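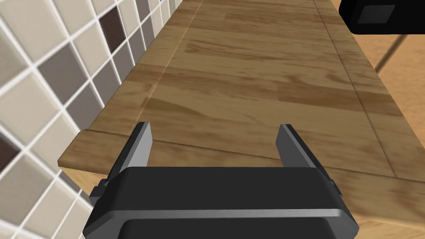 Fluremano household price survey: notes for anyone using the file

Friday, November 8, 2024
By Yufang Hou

Print this page
E-mail this page

Read these notes before you open the spreadsheet. The file is being passed about with claims attached to it that it can't support, and I would like fewer of those.

What the file holds

There are 1110 rows. Each row is one price for one item in one shop on one visit. The items are ordinary kitchen shopping: flour, rice, onions, cooking oil, tea, washing-up liquid and so on. The prices were written down by people living in Fluremano and the villages on its east side, then typed up by me.

The columns are item, size, price, shop type, month and remarks. Shop names have been taken out. I was asked to do this by two of the shops and did it for all of them, which seemed fairer, though it does mean you can't follow one shop over time.

Where the rows came from

We sent out 2000 paper forms in April. Of those, 400 came back with something readable on them. Some people filled in one line and some filled in both sides. A form with a single line counts as a returned form, so please don't write that 400 households "took part" as if they all did the same amount of work.

Who sends back a form about the price of onions? People who are cross about the price of onions, I suspect. I can't prove it. I also can't rule it out, and neither can the newsletter that called this "a full picture of what families pay".

Known problems

Sizes are a mess. Rice appears by the kilo, by the bag and once as "the usual". I converted what I could and left the rest blank. If you work out an average without dropping the blanks, you will get nonsense.

Offers are not marked in any steady way. Some people wrote the shelf price and some wrote what they paid at the till after a discount. The remarks column sometimes says which. Mostly it doesn't.

Version 1 had the tea prices in the wrong column for part of the file. Version 2 fixes that. If your copy has tea costing more than cooking oil in every row, you have the old one.

Market stalls and corner shops share a single code, "small". I would split them if I did it again. I don't have the forms sorted in a way that would let me do it now.

The Bonach figures

Bonach ran its own price check and put out a chart showing that its shops were the cheapest in the area. People have asked whether our file agrees. It can't say either way, with the shop names removed. I would treat that chart with care all the same. It doesn't say which items were in the basket, and a shop that picks its own basket will usually win.

The Qureshi list, which some of you have been sent, is a different thing again. It gives wholesale prices. Please don't join it to this file and call the gap "profit". Rent, wages, transport and waste all come out of that gap.

Can I use it to show that prices are rising?

No. There is one round of forms. A second round was planned through Vorkus and hasn't been agreed, and I wouldn't hold my breath.

Use and credit

Copy it, share it, print it. Say which version you used and keep these notes with it. Corrections are welcome if they come with a row number. General feelings about the cost of living are understandable, but I can't add them to a spreadsheet.

Print this page
E-mail this page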